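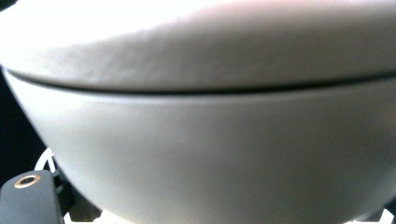 ## Lullov hand-held gripper kit, month one (a thread)

**1.** We've had the Lullov kit on rental through Plistirier since October. Several of you asked if it's any good. Short version: yes, with a list. The list follows, because I've had a coffee and the afternoon meeting moved.

**2.** For anyone joining from the gardening side of my feed: it's a gripper you hold in your own hand, with a camera on it. You do a chore, it records the chore, and a robot arm later has a go at learning from you. I have never been so aware of how badly I put things down.

**3.** Setup. The manual is 33 pages and the part you need is on the second-last one. Page one thanks you for your purchase, which stung a bit, as a renter. Charge it, pair it, wave it at the calibration board, done before the kettle.

**4.** Unless you're me, in which case you hold the calibration board upside down and write a polite email to support.

**5.** Support is Styliani Mavromatis at Plistirier, and she answers. She didn't mention the upside-down thing until I'd found it myself. Five stars for manners alone.

**6.** The grip is comfortable for shorter sessions. Past 25 minutes my thumb starts lodging complaints. Firdevs Bozkurt on our team has smaller hands and hits the wall sooner. One handle size. Lullov, if you're reading, people come in more than one.

**7.** Fingers: chunky dark grey things, edges softened, with a little brass-coloured ring set in. You'll be looking at it a lot because it sits in the corner of your footage. I've grown fond of it. It's the best-dressed part of the machine.

**8.** Now the real test, which is large pale objects. Our whole project is household stuff and, as a species, we've decided household stuff should be off-white and rounded.

**9.** Get the camera in close to a big white lid and you learn what overexposure is. The top goes to glare, the surface detail up there leaves town, and the strongest thing left on the object is the dark seam where lid meets body. Everything else is gradient. Lovely, calm, nearly useless gradient.

**10.** The seam does survive, though, and I want to give credit for that. Even with the highlight blown, it reads clean across the view. If you're teaching anything to do with lids, the seam is the bit you care about.

**11.** Exposure compensation exists. It's in a menu called "Mood". I'm not making that up and I don't intend to look into it any further.

**12.** With Mood turned down two notches the whites settle and the shadows under the gripper go to soup. Pick your soup. I've gone with slightly bright, on the grounds that I can at least tell what I was reaching for.

**13.** Close focus: soft. Fine at arm's length, gentle up close, a bit like being shown a fridge through a hanky. The brochure says "crisp at working distance" and doesn't say whose work.

**14.** Question from Jozef Meijer in the replies: does soft footage matter if the model shrinks every picture anyway? Fair point, well made, and I'd have enjoyed it more before I spent an evening cleaning the lens.

**15.** The other thing with large objects is you lose the room. Get close enough to grab and the object fills the view edge to edge. No bench, no landmarks, a sliver of dark background if you're lucky. The tracking doesn't love it.

**16.** Our workaround is to start every take from further back and come in slowly, like approaching a horse. Drift got noticeably better. My dignity stayed level.

**17.** Yuzuki Kaneko runs the same kit at her lab in Chiba and sticks patterned paper on the wall behind the task. We tried that with leftover wrapping paper. Tracking improved, and our dataset now has a festive quality in one corner.

**18.** Software. The desktop app is called Tuller, it's free with the kit, and it does the sorting: plays back a take, lets you trim it, lets you bin it. The bin button is right beside the keep button. They're the same colour.

**19.** Ask me how I found out. Please don't, it was a good take.

**20.** There's an undo now! It arrived in the last update, after what the release notes call "customer feedback". I believe that was me. I used the word "flabbergasted".

**21.** Battery does a morning if you dock it at smoko. Leave it off the dock over lunch and you'll be doing the afternoon on a cable, which catches on every drawer handle in the building and some I'd swear weren't there before.

**22.** Sound: the mic is on by default. Khrystyna Kushnir reviewed a batch of my takes and reported back that I say "there we go" before things have gone anywhere. Turn the mic off. It's under Storage, naturally.

**23.** Durability. It's been dropped off a bench (me), sat on briefly (also me) and left in a car. The housing has a scuff. The fingers still close square. I was expecting worse and budgeted emotionally for worse.

**24.** Money. Deposit is $300, refundable, and the monthly rate depends on how long you sign for, so get your own quote. Return freight is on you. That line is in the contract in a font I'd describe as shy.

**25.** Would I buy it outright? Not yet. I'd want a second handle size, better manners around white surfaces, and a bin button that looks like it means harm.

**26.** Would I rent it again? Already have. We've extended for 2 more months, partly on merit and partly because I couldn't face repacking the foam. There's a slot in there that fits nothing in the box. I've tried everything in it, including my lunch.

**27.** Things I'd tell my earlier self, in no order. Calibrate again after a drop, even a small one. Wipe the lens with the cloth, not the jumper. Kill the ceiling light over anything glossy and use the one off to the side.

**28.** Keep your other hand out of it, too. The number of takes where my left hand wanders in to help, like a relative at a barbecue, is higher than I'd like in writing.

**29.** Replying to a few of you at once: yes, it works left-handed, you flip the strap. No, it won't fit the older dock. The finger tips swap without tools if your nails are in good shape, and mine aren't.

**30.** Lid takes continue tomorrow at 9 am, with the side lamp and Mood set to minus two. Firdevs is driving. I've been moved to labelling.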